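4.2 Upkeep of the Hultholm cell

Reports on two-arm cells tend to treat calibration as something done once, before the results begin. We doubt that this is safe. The Zodari log for the Hultholm cell holds 2,783 runs, and 37 of them were stopped by hand. The log gives no cause for most of these stops, and we do not trust the causes it does give.

Figure 3. The cell from the head camera, left gripper at the rim of a plate. 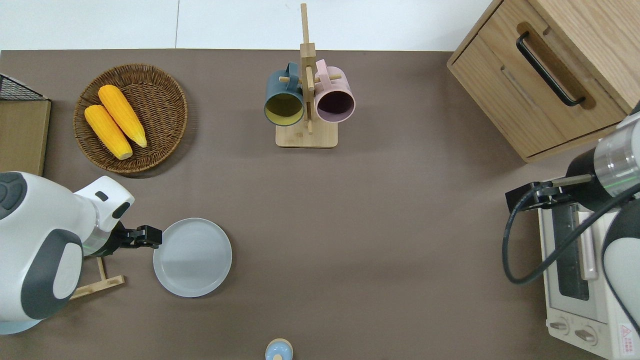 4.3 Camera and cable checks

The Cuesta procedure asks for a check of the head camera against fixed points on the table at the start of each shift. It says nothing about cables.
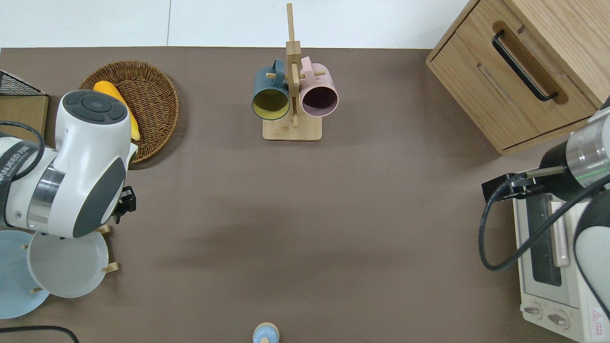 Cable routing deserves more attention than the procedure gives it. A slack loop can pull on a gripper near the end of its reach, and the joint readings may not show it. Both arms carry black cable in open loops, and on the right side one hangs down by the toaster oven. We re-tied the loops twice in May. Whether this helped is hard to say, as the gripper pads were changed in the same week.
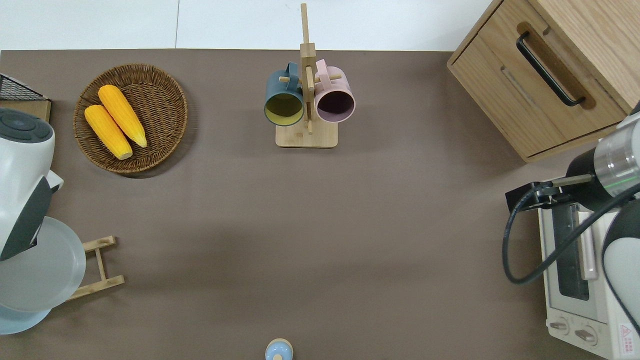

One reader of our draft objected that the stops had more to do with worn pads than with cables, and that a fresh set would have cured them at lower cost. This may be right. The Staltetetti cell ran on new pads and still stopped, but its log is short and we would not lean on it.
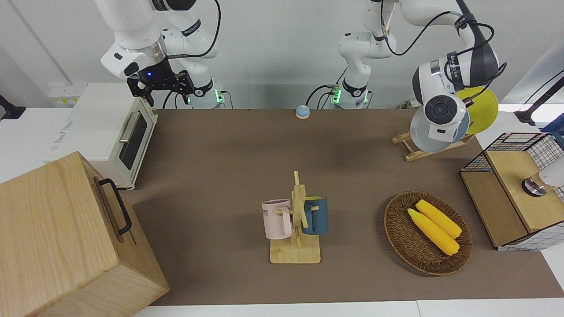 Reading time: 3 min

The fixed camera is the better one for judging slack, with the loops from wrist to upper arm in plain view. We now inspect them from there before homing the arms, then repeat the head camera check. We make no claim that the new order lowers the stop rate. The log would need a separate field for cable faults, and Zodari does not yet have one.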